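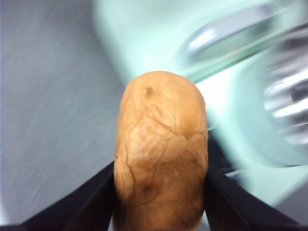
Tess Kandov
Second-year student, Food and Society, Merbridge College
16 November 2023

What gets thrown away in shared student kitchens

Background

My project looked at food waste in two halls of residence at Merbridge, Jillcombe House and Effiong Court. I chose the subject after living in Jillcombe in my first year, when the kitchen bin on our floor had to be emptied most mornings. I wanted to find out which foods were being wasted and whether the way a kitchen is set up makes a difference.

The two halls are much the same age and charge nearly the same rent. Jillcombe has large kitchens with one fridge between six people. Effiong has smaller kitchens, but each student has a fridge shelf and a cupboard that locks.

Method

I weighed the food waste from 3 kitchens in each hall during term time in May. Residents were asked to put all food in a separate caddy, including leftovers from plates. I collected the caddies in the evening and sorted the contents on a plastic sheet in the bin store. Tea bags, coffee grounds and bones were taken out first and left out of the results. Peelings were weighed apart from food that could have been eaten.

I also put a short questionnaire under every door in both halls. It asked how often people shopped, where they kept their food and what they had last thrown away. I got 463 back out of 709. Some had only the first page filled in, and I used whatever answers were there.

Results

Bread was the most common item in the caddies in both halls, usually the last few slices of a loaf. Bagged salad came next, then cooked rice and pasta. Milk is probably too low in my figures as most people pour it down the sink.

Potatoes came up more than I expected. Many students said they bought a large bag because it was cheaper by weight, then used only part of it. The rest were left in the carrier bag on a warm worktop or next to the cooker, where they sprouted or went soft. Several people wrote that they threw potatoes out as soon as the skin wrinkled. A slightly wrinkled potato can still be cooked if it is firm and has not turned green, and small sprouts can be cut out. I did not know this myself before I did the background reading.

Jillcombe kitchens threw away more edible food than those in Effiong. The answers to the questionnaire suggest that crowded fridges are part of the reason. People in Jillcombe often said they had forgotten something at the back, or had left it alone thinking it belonged to someone else. Effiong residents were more likely to say they had cooked too much.

Problems with the work

The students knew their waste was being weighed, and this may have changed what they did. One Jillcombe kitchen used the wrong bin for the first two days and I had to leave those days out. May is also close to exams, and a few people said they were eating takeaways more than usual. I would like to repeat the weighing in the autumn, when new students have just moved in.

Suggestions for the halls

Labelled fridge shelves would cost very little and could be tried in Jillcombe first. A dark cupboard or lidded box for potatoes and onions, kept away from the cooker, would also help. Some students asked for a shared shelf for food they did not want. Effiong had one in the past, but it was taken out after old food was left on it, so it would need a set day for clearing.

The full table of weights and a copy of the questionnaire are in the appendix.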